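Last checked September 28, 2022, against scene build 41.

# Setting up the gripper for the kitchen cell

These notes cover the simulated Franka arm in the Kisenix kitchen scene. They assume the scene already loads and the arm moves when you jog it. If it doesn't, do the install page first and come back.

You will set the tool frame, the finger limits and the contact settings, then run one pick by hand to check them. Allow an hour the first time.

## Before you start

- Close any other session that has the scene open. Two sessions can write to the same config file and the later one wins.
- Copy `cell.yaml` to `cell_old.yaml`.
- Set the random seed to 3294. All the reference runs in the Frandsen folder use it, so your object positions will match theirs.

## 1. Set the tool frame

Open `cell.yaml` and find the `tool` block. The origin should sit midway between the fingertips, with the Z axis pointing out of the hand. Older copies of the file put it at the flange. With that version the arm tries to drive the hand through the counter on the first pick.

Save, reload the scene, and turn on the frame markers. Rotate the last joint back and forth. The marker should spin in place. If it swings in a circle, the X or Y offset is wrong.

## 2. Set the finger limits

Both fingers share one command. Enter the open and closed limits in the `fingers` block, then open and close the gripper from the jog panel with nothing between the fingers. They should meet in the middle. If one arrives early, look for a leftover joint offset in the Catell import and set it to zero.

Put the grip force at 22 newtons. Lower values work for light objects, but round ones tend to roll out when the wrist turns.

## 3. Check the contact settings

Set the solver to 2 substeps. With only one, the fingers sink into an object and then throw it across the kitchen. Friction goes on the fingertip pads only. Don't raise it on the whole hand, or the hand will drag anything it brushes against.

## 4. Run a pick by hand

Jog until the hand is over the apple with the fingers pointing down at the counter. Come down slowly, close, and wait for the force reading to level off. Then raise the arm a little and stop.
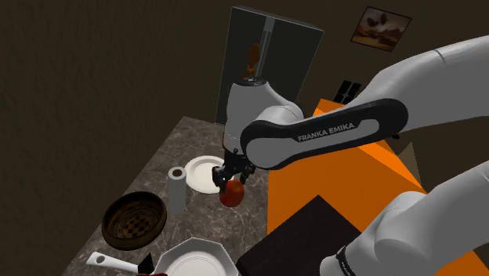
*Gripper closed on the apple, just above the countertop.*

Look at the gap under the object and at the fingers from both sides. Leave the arm in this position and let the simulation run for a minute. The object should stay where it is. A slow slide down means the friction setting didn't load. A buzz or shake usually means the grip force is too high for the number of substeps.

Next, turn the wrist a quarter turn each way and check again. Watch the plate next to the apple while you do this, as the fingers can clip the rim. Raise the arm more if you need room.

Lower the apple, open the gripper, and go back to the home pose.

## 5. Save the setup

Save the config under your own name in the Urkovley folder and write the scene build number in the first line. Don't overwrite the shared copy. Hrefna Hviid merges changes to that one in July each year, and anything sooner has to go through her.

## If the gripper won't close

Check that the jog panel is in force mode. In position mode it stops at the last width it was given. If the mode is right, reload the scene and repeat step 2.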